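From: Anjana Siddiqui
To: lastar-users
Subject: Re: [lastar-users] planner stalls in cluttered scenes after the March merge

Hi Atieno, hi all,

Thanks so much for the log, and sorry for the slow answer. I wanted to run it on my own machine before I said anything silly in public.

Atieno Bakilana wrote:
> Since the merge, the grasp planner sits for ages on any simulated table
> with more than a handful of things on it. Open tables are fine. I see
> 2891 contact pairs going into the checker on a single query, and then
> it times out and hands back the home pose. Is the broad phase being
> skipped, or did I break my config? I'm on the Honby scene set, nothing
> custom except the wrist camera.

Your config is fine! I can get the same thing with a stock checkout, so please don't tear anything out. The broad phase does run, but the padding on the finger links is now applied twice, once when the robot model loads and again when the scene is attached. With two layers of padding the fingers are fat enough to touch nearly everything in a tight pile, and every one of those overlaps goes down to the slow mesh check. I took the second padding call out on a branch called doherty-pad and the same query dropped to 331 pairs, and it came back with a real grasp.

I've been using one of the more crowded tabletops for this, viewed from the wrist, with scissors and a pencil toward the back and the camouflage-patterned piece twisting around the orange-brown cup. That twisting piece is the hard part for us. If the collision mesh is a single convex hull, all the open space under the arch gets filled in, and the cup looks as if it's buried in something solid.

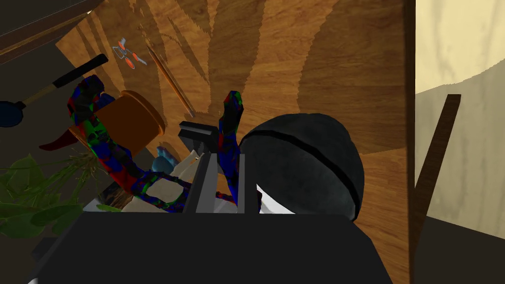
Atieno asked me off list whether that means everyone has to decompose their meshes by hand now, and whether the old setting for it in Karketti still does anything.

No to the first, I'm happy to say, and sort of to the second. Karketti will still split a mesh for you when it imports, but the setting moved. It used to live under the scene and now it belongs to each object, so an old scene file gets read without any complaint and the value is just dropped. I think that's rotten behavior and I'd like it to print a warning at the very least. For now you can put

 hull_split: true
 max_hulls: 3

under any object that arches or branches, and leave the balls and blocks alone. You can go up to 2 levels deep on the split if three hulls look too coarse, but loading gets slow and I haven't found it worth the wait on this kind of table.

One more thing while I'm rambling. The timeout handing back the home pose is old behavior and I have never liked it. The caller can't tell "I found nothing" from "I ran out of time," and in a pile like this one those call for very different next moves. I'd love to return a proper status, but it would change the interface and I know a few of you have scripts that lean on it – please speak up if yours is one of them, I promise I won't be cross.

Atieno, if you have a spare hour, could you try the branch with your camera attached? Mine has the stock wrist model, and I'd like to be sure the padding comes out right on the extra link too. Run it with the checker log turned on and send me the whole file, even if it's enormous.

Warmly,
Anjana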